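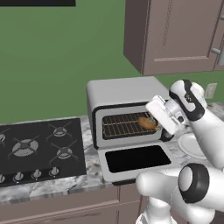
How Robots Practice in a Pretend Kitchen

Say you want to teach a robot arm to move a piece of food between a toaster oven and a plate. You could use a real kitchen. But the robot will make mistakes, and a real plate can break.

So the team behind the Arkent project used a kitchen that exists only inside a computer. It has a counter, a stove, an oven and a robot arm, all made by software. This kind of make-believe place is called a simulation. If the arm bumps the oven, the team starts over with one click.

What the team wanted to find out

Robots can learn by copying. A person steers the arm through a job, and the computer saves every move. Each saved try is called a demonstration. The Arkent team had 36 demonstrations made by people. Their question was simple: is that enough, or does the robot need more?

How they tested it

Making demonstrations by hand is slow. The team wrote a program that took the 36 tries and changed them a little — the plate a bit to the left, the food turned another way — until there were 2000. Then they trained two copies of the robot's "brain." One copy learned from the 36 tries. The other learned from all 2000.

A fair test needs clear rules, and the team wrote theirs down before they began. Both copies got the same jobs, in the same order, with the same amount of time. Plate jobs take careful aim. The two small fingers of the gripper have to point down over the round plate, with the food between them, and the arm has to reach past the front of the toaster oven to get there. A try counted only if the food ended up on the plate.
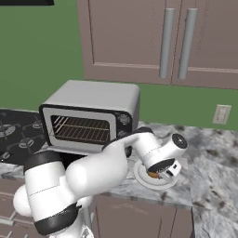

What happened

Each copy got 114 tries. The one that learned from 2000 demonstrations did better. It still failed sometimes, mostly when the food started close to the oven wall.

Words to know

Gripper — the part of a robot arm that holds things.
Demonstration — a saved example for a robot to copy.
Simulation — a pretend world run by a computer.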